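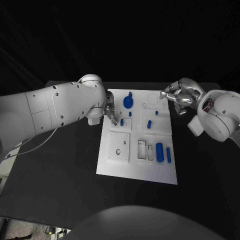
Lesezeit: 2 Minuten

Plundirden

Das Brett kam im Juni aus Storside, ohne Lieferschein. Ich legte es auf den schwarzen Tisch und begann mit der Aufnahme des Bestands. Grundfläche weiß, nahezu rechteckig. Darauf dünnere weiße Platten. Darauf blaue Teile: ein Zahnrad mit kurzer Achse, mehrere Stifte. Die Maße trug ich in die linke Spalte ein, die rechte blieb für die Funktion reserviert.

Plundirden führt ein Verzeichnis aller Baugruppen, die im Haus geprüft wurden. Es umfasst 3.000 Einträge. Ich kannte davon vielleicht die letzten 200 aus eigener Arbeit. Eine Baugruppe ohne Funktion war nicht darunter.

Um 14 Uhr rief ich in Storside an. Man bestätigte den Versand und verneinte die Bestellung. Die Zeichnung, sagte man, liege bei Hutchins. Hutchins teilte mit, die Zeichnung sei vorhanden, beziehe sich aber auf den Zustand nach der Montage. Den Zustand davor habe man nie festgehalten. Ich bat um eine Kopie.

Die Kopie traf um 16 Uhr ein. Sie zeigte ein leeres Brett. Im Schriftfeld stand: Pivthorpe, Endzustand. Toleranz keine.

Ich prüfte den Maßstab und die Blattnummer. Beides war in Ordnung. Danach legte ich die Zeichnung neben das Brett und suchte die Abweichungen. Abweichend war jedes blaue Teil.

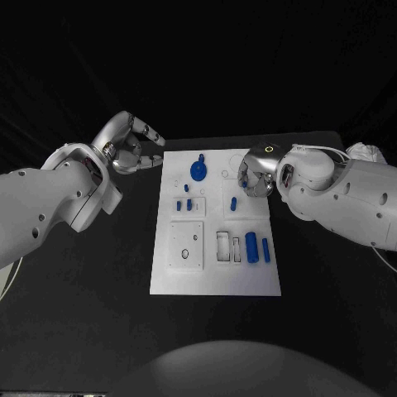
Pivthorpe

Auf dem Brett sind Kreise aufgezeichnet. In der Kopie von Hutchins fehlen sie. Ein aufgezeichneter Kreis bedeutet nach unserer Hausnorm einen Platz, an den etwas gehört, und ich hatte die Hausnorm in diesem Punkt selbst überarbeitet.

Ich schlug Pivthorpe im Verzeichnis nach. Der Eintrag lag weit vorn, vor meiner Zeit. Ort der Prüfung: dieser Raum. Gegenstand: ein Brett, weiß, mit Stiften und Zahnrad. Ergebnis: steht aus. Unter Bemerkungen hatte jemand in Druckschrift notiert, die Teile seien bis zum Abend einzusetzen und am Morgen zu zählen.

Es folgte eine Liste von Zählungen. Keine zwei Werte waren gleich. Die letzte Zeile war leer bis auf die Uhrzeit, 17:40.

Ich sah auf die Uhr über der Tür. Dann setzte ich den Stift an und zählte von links oben.
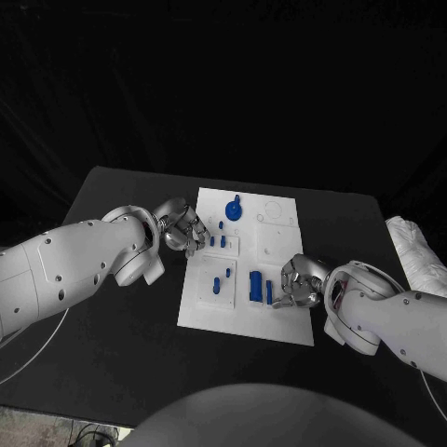 Brett Pivthorpe mit dem blauen Rundteil in der oberen Mitte.

Um 17:40 trug ich den Wert ein. Die rechte Spalte ließ ich frei und legte das Blatt zurück ins Verzeichnis, hinter die anderen.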